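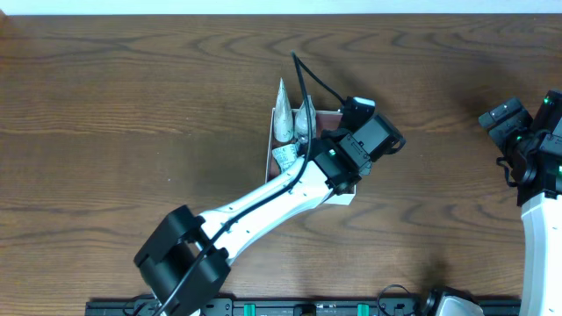 Dos brazos, una sola bandeja: Nellis publica los resultados de su método de aprendizaje por demostración

1 de marzo de 2020

El laboratorio Nellis ha presentado los primeros resultados de Trudance, un método para que dos brazos robóticos aprendan a ordenar objetos pequeños a partir de demostraciones hechas por una persona. El trabajo se ha realizado junto con la empresa Hennessy, que aportó el programa de control.

El equipo grabó 488 demostraciones de tareas cortas sobre una mesa: sacar un objeto de una bandeja, pasarlo de un brazo al otro, retirar un papel arrugado. De ellas se descartaron 194 por errores de sincronización entre los dos brazos. Con las restantes se entrenó el modelo, que después fue evaluado en 300 intentos con objetos que no había visto antes.

Según el informe, el sistema terminó la tarea completa en 47 intentos más que el método anterior del mismo laboratorio. La mejora es mayor cuando los objetos están muy juntos -- una situación en la cual el método anterior solía empujar el objeto vecino. En cambio, con los papeles el avance es pequeño, y los autores reconocen que la pinza todavía los suelta con frecuencia.

La diferencia principal está en el orden de las decisiones. Trudance elige primero qué brazo va a trabajar y solo después calcula el movimiento -- el otro brazo espera en una posición segura al lado de la mesa.

El informe puede leerse en el portal Dinside. Los datos de entrenamiento serán publicados en junio.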